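Pre-run safety and setup checklist, sorting bench
Project: Jirnora (two-bin sorting, learning from corrections)
Checked by: Hemant Tripathi
Second check: Cameron Pomare
Tuesday, morning block

We use cookies to remember your preferences and measure visits. Accept all | Manage settings

1. E-stop reachable from the operator chair – OK
Pressed and reset twice. Cameron moved the chair closer and it is so much better.

2. Arm parked clear of the table before anyone reaches in – OK

3. Speed limit loaded from the bench profile – OK
Still on the slow profile. Leave it there until Romain signs off on the new one.

4. Tape marks stuck down flat, red and blue – OK
Please press the corners with a thumb. A lifted corner shifted our start positions in January and we lost a morning to it.

5. Bins upright, on their spots – OK
Gray and yellow-green, same as last block.

6. Drink containers drained and checked for leaks – OK with comment
An open can is allowed if it is drained first. Wipe the table anyway.

7. Cable behind the bench – NEEDS ACTION
Rubbing on the bracket. Leif has a sleeve for it. Fine for today at slow speed, not for the fast profile.

8. Log disk space – OK
2,179 episodes saved, goal is 3,000. We're getting there!

Comments
The correction method is working really well. In the last block of 100 trials, the policy trained with corrections had 6 misplaced items, and most of those were bottles lying down. I was thrilled – lying bottles used to beat us nearly every time. Next block keeps one bottle on its side in every layout so we can see if the gain holds. Same start marks, please, or we can't compare.

Cleared to run: yes, slow profile only
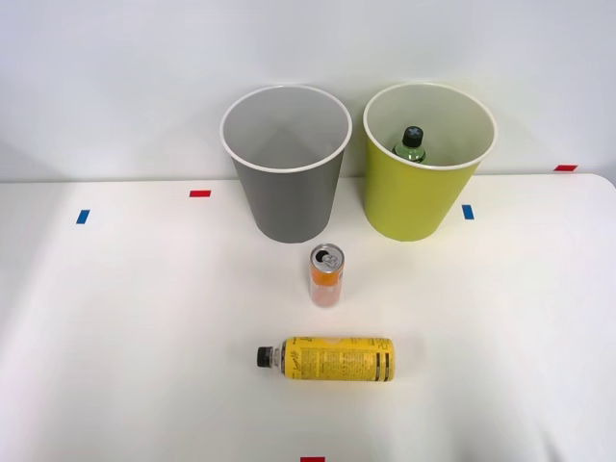
Start layout with one bottle on its side, can standing near the gray bin.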